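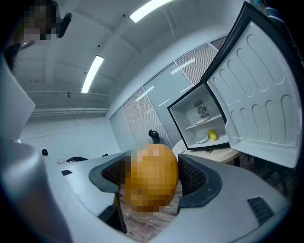

Unit 4: Agent liquidity and the cost of running out

Course: Retail Payments and Small-Scale Finance
Notes prepared by Vlasta Kováčik, revised by Kasun Khondokar

Reading before the session: Unit 3 notes on agent contracts, and the Claltico case pack up to the end of the Nistby section. Bring the case pack with you. The exercise at the end of these notes uses it.

4.1 Two stocks, one agent

A mobile money agent holds two stocks. The first is cash in the drawer. The second is electronic value in the agent's account with the provider, usually called e-float or just float. When a customer pays in, cash goes up and float goes down by the same amount. When a customer takes money out, float goes up and cash goes down. Leaving commission aside, the sum of the two does not change as a result of customer business. We call this sum the agent's working balance.

The point is simple but is often lost in practice. An agent who says "I have run out of money" may have a healthy working balance, all of it on the wrong side. An agent who is short on both sides at once has a different problem, which is that too little was put into the business or too much has been taken out of it. The remedies are different and should be kept apart in your written work.

Three terms are used in the rest of this unit:

Cash-out: the customer gives up electronic value and receives notes.
Cash-in: the customer gives up notes and receives electronic value.
Rebalancing: the agent exchanges cash for float, or float for cash, with someone other than a customer.

4.2 Why balances drift

If cash-in and cash-out were equal over each day, an agent would need only enough of each stock to cover the swings within the day. Few agents are in this position. Most sites lean one way.

Sites near markets, wholesalers and bus stations tend to lean towards cash-in. Traders want to send takings away before closing. These agents end the day with full drawers and little float.

Villages that receive money from relatives elsewhere tend to lean towards cash-out. Agents there end the day with float they cannot use and an empty drawer.

The lean also changes with the calendar. Wage days, school fee dates and the weeks after harvest can all reverse it for a short time. An agent who has learned the usual pattern may be badly placed when it turns over. In the case pack, the Nistby agents lean towards cash-out in every month except August, when stock is bought in for the new season and cash-in takes over.

Drift matters because it adds up. A small daily lean that is never corrected will empty one stock however large the working balance is. A bigger balance only delays the date.

4.3 A worked example

Take an agent who opens with a cash drawer of 500 units. During the day, cash-out exceeds cash-in by 410 units. The drawer closes at 90. Float has risen by 410.

If the agent does not rebalance overnight, the next day begins with 90 in cash. Suppose the first customer asks for more than that. The agent has three choices: turn the customer away, pay part of the sum, or ask the customer to come back later. All three are recorded differently by providers, and some are not recorded at all.

Note that net figures hide the order of events. The drawer may have stood at zero at midday and recovered in the afternoon as cash-in arrived. The closing figure of 90 would be the same. To find out whether customers were refused, you need the running balance through the day and not just the opening and closing lines.

4.4 Measuring refusals

A refused transaction usually leaves no trace in the provider's system. The customer asks at the counter, the agent shakes their head, and nothing is typed in. There are four common ways round this.

(a) Running balance method. Take the transaction log and rebuild the float balance minute by minute. Periods when float is close to zero are treated as periods in which cash-in was probably refused. This works for float. It does not work well for cash, as the drawer is invisible to the provider and the agent may hold other money from the shop.

(b) Paper tally. The agent marks a sheet each time a customer is turned away. Cheap, but agents forget when busy, and they are busiest when refusals are most likely. Agents may also under-report if they believe the sheet will be used to judge them.

(c) Test customers. A trained visitor asks for a standard transaction and notes the result. Reliable for each visit, but costly, and the timing of visits needs care. A plan which sends all visitors on weekday mornings will miss the evening shortage almost completely.

(d) Customer survey. People are asked whether they were turned away in the past month. Recall is poor, and customers who have given up using agents may not be in the sample.

The Claltico case uses (a) and (c) together. Test visits were made to 40 agents in Purlow and the villages on the Nistby road. The transaction log for the same agents contains 1,909 cash-out entries for the study period. Ingvar Damgaard, who ran the field side, notes in the case pack that the log and the visits disagree most at agents attached to larger shops. Those agents drew on the till when the agent drawer was empty, so the log showed business carrying on when the method had predicted a stop.

Question to think about before the session: is a shop till part of the working balance? There are sound arguments on both sides. Your answer will affect the figures you get in the exercise.

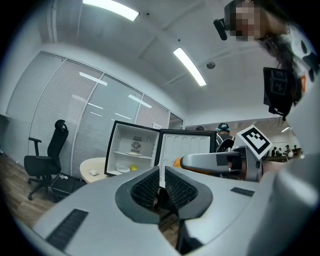 Hand-held grippers, one with a black-and-white square marker on a white cube.

4.5 Ways to rebalance

Bank branch. The agent carries cash in and receives float, or the other way round. Prices are low or nil. The real cost is travel, time away from the counter, and risk on the road. Branch hours rarely match agent hours, and a Sunday shortage normally has to wait.

Super-agent. A larger business holds both stocks in quantity and serves smaller agents nearby, often for a share of commission. In Purlow this role is filled by the Kumarasinghe wholesale store, which opens earlier and closes later than the bank. Dependence on one super-agent is a risk in itself: if it runs short, every agent below it runs short on the same side.

Agent to agent. Two agents with opposite leans trade with each other. In theory this is the cheapest method. In practice neighbouring agents tend to lean the same way, for the same local reasons, and the agents who could help each other are far apart.

Runner. The provider or a contractor sends someone round to exchange cash for float on site. This keeps the agent at the counter and moves the road risk to the runner. It pays only where agents are close together.

Short-term credit. The provider or a lender advances float against the agent's record. This helps a cash-in site that is short of float at noon and will be full of cash by closing. It does nothing for a cash-out site that is short of notes. Students regularly miss this in the exam and propose float credit for villages which already hold more float than they can use.

4.6 The agent's decision

Treat each rebalancing trip as having a fixed cost, made up of fares, lost business while the counter is closed, and any fee. Against this stands the commission lost on refused transactions if the trip is not made. The agent should go when the expected loss from staying is greater than the cost of going.

This has the same form as the stock control problem in Unit 2. A high fixed cost leads to few, large trips and a large idle balance between them. A low fixed cost leads to frequent, small ones.

Two things complicate it. First, the agent loses only the commission, while the customer loses the use of the service. The second loss may be much larger, and the agent has no reason to count it. Left alone, agents will therefore rebalance less often than would suit their customers. Second, money held as float cannot be used to buy shop stock. Where shop margins are better than commission — and in most of the case interviews they are — the owner will keep the working balance as low as the contract allows.

Minimum balance rules in contracts are meant to deal with the second point. They are easy to check for float and nearly impossible to check for cash.

4.7 Exercise

Work in pairs. Use the running balance sheets at the back of the case pack.

1. For each of the agents on your sheet, state the direction of lean and the time of day at which the shorter stock is lowest.
2. Mark the periods in which you believe customers were refused. State the cut-off you used and why.
3. Repeat step 2 with the shop till included in the working balance. Report the change.
4. Choose one rebalancing method for each agent. Set out the fixed cost items you would need to know, including those missing from the pack.
5. Read Wendell Tillman's note on runner routes. Say whether his route would still work in August.

Hand in one sheet per pair to Farzana Abeysekara by the start of the next session. Show working. Sheets giving a method without a direction of lean will be returned unmarked.

Unit 5 covers fraud and error at the counter. The reading list is on the course page.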